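Swapping grippers again (and a small rant about fingertips)

March 20, 2026

So I have been putting off this post because I wanted to be able to say "buy this one, skip that one" and be done with it. I can't quite do that, but I have spent enough evenings on the two-arm setup now that I have opinions, and Bence Balogh has asked me for them twice, so I guess it's time.

Quick catch-up if you're new. I run a pair of arms over one table, all in simulation first, and I only let myself spend money on real hardware once I'm bored of a thing in the simulator. It's a good rule! It saved me from the suction cup phase. This round I was comparing two sets of fingers: the Catterall ones, which are long and tapered, and the Mirelus ones, which are shorter and have a flat pad on the inside. Same arms, same controller, same table, same little pile of stuff to pick up.

I'd had the Catterall model loaded since June, and I liked it fine. It's forgiving on cubes. You can come in a bit crooked and the cube sort of shuffles itself straight between the fingers, and I'd stopped noticing how much it was helping me out. Then I started asking for thin things, little sticks and pegs, and my nice success numbers went off a cliff. A stick doesn't shuffle itself straight. It rolls, or it tips, or it comes up at some silly angle and then you have to decide whether to put it down and try again or just go with it.

The Mirelus pads are better at this, but they're fussier on the way down. You have to be lined up before you close, and if you're not, you've shoved the cube across the table and the other arm has to wait while you sort yourself out. I ran 693 tries over the whole comparison (the number is dumb, I just stopped when the laptop fan got on my nerves) and nearly all of my worst ones were bad approaches and had very little to do with grip.

That sent me down the camera hole. I had one view set low near a corner of the table and another looking out between one arm's own fingers, and I kept flipping back and forth trying to decide which one I'd rather have if I could only keep one. 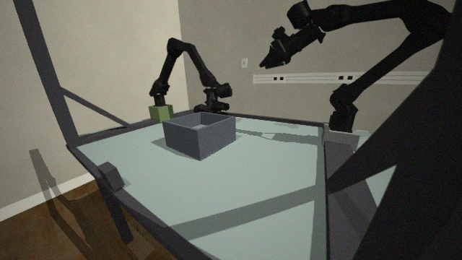
Same table both times: the low corner view first, then the one from between the fingers.
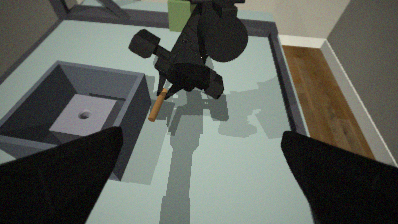

I went in sure I'd pick the corner view. It's so much easier for a human to read! You get both arms, you get a sense of how high everything is, and when something goes wrong you can usually tell which arm to blame. But for the last little bit before the fingers close, it's not much use to me. Things get behind other things, and depth is a guess. The between-the-fingers view is confusing to look at for the first hour and then it clicks, and after that I was lining up way better with the fussy pads than I ever had with the forgiving ones.

Levente Pintér (hi Levente) thinks I should quit picking and feed both views in. He's probably right, he usually is, but I wanted to know what each one was good for before I mashed them together. Also my controller was choking. I'm on Kekari, and with two camera streams and both arms going it would sometimes hand me a stale picture, so the arm would be reacting to where the cube used to be. I lost a whole weekend to that. The fix was one checkbox. One! It's under timing, it's called something like "drop late frames," and it was off.

I did try Zokance for a couple of nights too, since people keep bringing it up in the comments. Setup was quicker, and the arm moves look smoother to me, less of that little hitch when it changes its mind. But keeping two arms from reaching for the same patch of air was a lot more typing, and I went back to Kekari mostly out of laziness. If you only have one arm I'd start with Zokance.

On the money side, a real set of the padded fingers plus mounts for both arms would eat most of the 4,000 I have put aside, so I'm not rushing. I want to try a thinner pad first, and maybe a bit of curve on the inside so sticks have somewhere to settle - I sketched 5 versions on the back of a phone bill and two of them might even work.

Next up is handing a stick from one arm to the other, which I've tried four times and would rather not talk about yet. If you've got a handoff that works with short fingers, please leave me a comment with your approach angle and how fast you close.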